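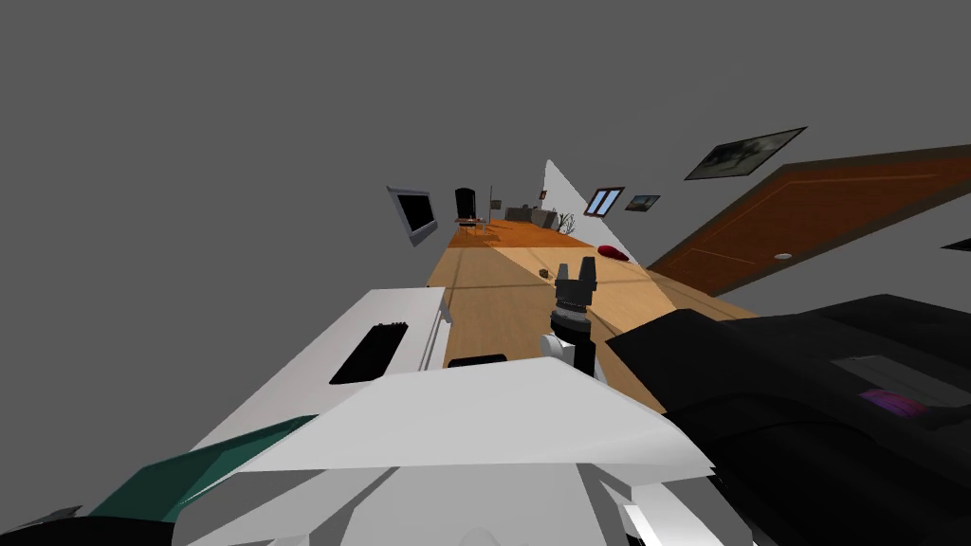 图1 仿真房间,倾斜视角,双指夹爪朝向房间内侧

Standis 项目末端执行器与控制器选型 10月例会纪要

主持:Efraín Quintero
记录:Dayana Ñahui
参会:仿真组、控制组、机械组、测试组
开始时间:14:00
会议形式:现场加远程

一、上次会议遗留事项

1. 仿真场景中地板与夹爪指尖的摩擦参数已由仿真组统一,两款候选夹爪现使用同一组参数。旧参数下得到的抓取数据全部作废,不再引用。
2. 控制组提交的关节限位表与机械组图纸有一处不一致,涉及左臂腕部。机械组确认以图纸为准,限位表已改。
3. 日志时间戳漂移问题未解决。控制组认为与仿真步长设置有关,测试组认为出在录制节点,两种说法都还缺数据。本项继续保留。

二、夹爪对比

测试组汇报 Henao 夹爪与 Treso 夹爪在仿真中的对比情况。两者均为双指结构,安装接口一致,对比期间除夹爪模型和对应驱动参数外,其余设置不变。

每款夹爪执行 62 次抓取,目标物姿态由同一随机种子生成,顺序一致。Henao 在目标物侧卧时表现较稳定,闭合过程中目标物位移小。Treso 闭合速度快,但对软质物体容易在指尖接触后继续推挤,物体先滑动再被夹住,部分情况下夹取点已偏离规划位置。

机械组提出,Treso 的推挤现象可能由接触模型引起,实物上未必出现。仿真组同意接触刚度对软质物体设置偏高,但指出两款夹爪使用同一模型,相对差异仍有参考价值。讨论后决定:对比结论暂记为“仿真条件下 Henao 优于 Treso”,不作为采购依据,待台架数据补齐后再定。

指尖长度问题。两款夹爪指部都偏短,靠近地面取物时腕部与地板的间隙不足,规划器为保留间隙会把接近角抬高,抓取姿态因此变差。机械组可提供加长指尖的模型,长度由机械组自行确定,先进仿真,暂不加工。控制组要求加长后重新给出指部质量和惯量,不得沿用原值。

三、视角与遮挡

仿真组就图1所用视角作说明。该视角倾角大,画面下半部由机器人自身的机体和手臂占据,白色机体板与左臂部分在中间和左侧,右侧为黑色手臂。夹爪位于画面中部附近,两指之间的间隙可辨,背景为浅色木地板,指尖轮廓与背景对比明显。地板上的红色靠垫状物体在此视角下未被手臂遮挡。

测试组意见:可用画面过少,右臂占去右下区域,右侧低处的目标物一旦进入该区域即无法检测。建议将视点上移或改变安装方位。

控制组意见:视点上移后夹爪在画面中变小,指尖定位误差会增加。现有标定流程依赖指尖可见,若指尖区域分辨率下降,标定需要重做。

仿真组补充,倾斜画面对检测网络也有影响。房间内的电视、门和墙上的画在画面中均呈斜向,训练数据以水平画面为主,直接推理时识别结果不稳定。可在推理前按安装角作旋转校正,代价是校正后四角出现无效区域。

讨论未达成一致。决定先作两组对照:一组保持现有视点,仅加旋转校正;另一组上移视点,不加校正。两组使用相同的轨迹回放,避免规划差异混入结果。是否需要“上移加校正”的第三组,看前两组结果再说。

另,画面左上及中上部为均匀灰色空白,无几何体。测试组询问是否影响深度估计。仿真组答复,该区域深度返回无效值,下游模块应作屏蔽处理,目前只有检测模块作了屏蔽,避障模块没有。控制组确认属实,列入待办。

四、控制器

控制组汇报 Fukivden 控制器接入情况。接口层已打通,位置模式可用,力控模式在仿真中可以进入,但切换瞬间腕部有跳变。原因初步判断为切换时力参考值未清零,沿用了上一周期的数据。

与现用控制器相比,Fukivden 的主要差别在指令缓存。其内部缓存最多 30 条指令,超过后丢弃最早的一条,且不返回错误。现有轨迹下发程序按整段发送,长轨迹必然超限,表现为起始段缺失,手臂从轨迹中段开始运动。控制组已在仿真中复现。

Efraín Quintero 要求在下发程序中加入分段逻辑,并由程序侧自行维护计数,不依赖控制器回报。控制组同意。测试组提出,实机联调前必须先验证急停情况下缓存是否清空,否则恢复后可能继续执行剩余指令。会议确认此项为实机联调的前置条件,未通过不得上电运行。

力控模式对夹爪选型也有影响。Henao 驱动提供电流反馈,可折算夹持力;Treso 驱动只给出到位信号。若后续确定采用力控抓取,Treso 需另加传感器,布线空间由机械组评估。

五、双臂协调

目前双臂任务中右臂仅作避让,不参与抓取。测试组统计到的规划失败多数发生在左臂向右侧越过机体中线时,规划器判定与右臂碰撞。机械组查看碰撞体后认为右臂碰撞体过于保守,外包络明显大于实际外形,可改用分段凸包。

仿真组担心分段后碰撞检测耗时上升。商定先改前臂一段,测量单次规划时间,若可接受再处理上臂。

六、场景资产

1. 木门模型目前为固定体,门把手不可动。后续若加入开门任务,需补关节。本阶段不做。
2. 远端桌椅保留,仅作视觉背景,关闭其碰撞,以减少计算量。测试组要求在配置文件中写明,避免移动底盘测试时误用。
3. 带有裸露枝条的植物模型网格面数过高,拖慢加载,由仿真组作减面处理,外观允许有少量变化。
4. 红色靠垫状物体继续作为软质目标物使用,名称在配置表中统一,目前各组叫法不同,日志检索时常有遗漏。

七、决议与待办

夹爪对比报告补充软质物体部分,注明接触刚度设置。测试组。
加长指尖模型及质量、惯量参数。机械组。
视点对照实验,每组重复 4 遍,原始画面与校正后画面均须存档。仿真组。
避障模块增加无效深度屏蔽。控制组。
Fukivden 分段下发及急停缓存验证。控制组。
力控切换跳变定位,提交切换前后的力参考值曲线。控制组。
右臂前段碰撞体改为分段凸包,给出规划耗时对比。机械组、仿真组。
时间戳漂移:控制组与测试组各自给出数据,在下次会议上核对。
台架测试排期由 Efraín Quintero 协调,设备占用 2 个工位,其中一个需与其他项目错开使用。

八、未决问题

若加长指尖后接近角问题消除,当前两款夹爪的对比数据是否需要全部重跑,会上意见不一。测试组倾向重跑,仿真组认为抽取低处取物部分即可。留待加长模型入库后再议。

Dayana Ñahui 提醒,各组提交数据时须附仿真版本号和配置文件,缺少任一项的数据不计入对比表。

下次会议议程由各组提前发给记录人汇总。

会议于 16:10 结束。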